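2023-10-01

Die weißen Kunststoffstühle stammen noch von Marlies Widmer, drei Stück, mit Beinen zum Einstecken. Im März hatte ich sie im Keller verstaut und dann vergessen. Zum Arbeiten lege ich eine schwarze Folie über den Tisch und den Stuhl auf den Rücken – so komme ich gut an die Unterseite.

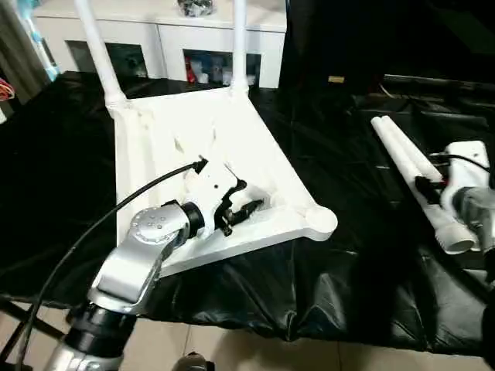
In den Rippen unter dem Sitz sammelt sich gern Staub, dafür nehme ich eine alte Zahnbürste. Die Beine ziehe ich einzeln ab und wische die Steckstellen aus. Imke will zwei Stühle für den Balkon, der dritte bleibt bei mir.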